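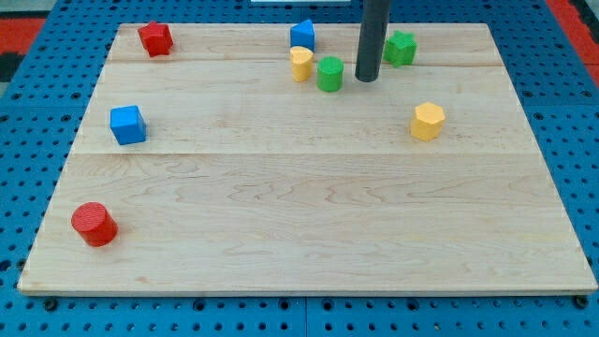
Figure 3.1 Eight small colored blocks on a wooden board.

Chapter 3
Shapes and the Space Between Them

Scatter a few blocks on a board and you already have a geometry problem — a really good one! Which shapes have straight sides? Which would fit snugly against a neighbor, and which would always leave a gap? Slide one block an inch and every distance to the others changes, yet the block itself keeps its size and its angles. That simple fact carries us through the whole chapter.

Look at the board too. Its planks meet along seams, and a seam makes a handy line to measure from. In Section 3.2 you will use lines like these to give each block an address.

Before you read on, try Activity 47. You need paper, scissors and a flat table. Cut out any shapes you like, drop them and sketch where they land. Keep the sketch, we will use it again in Section 3.4.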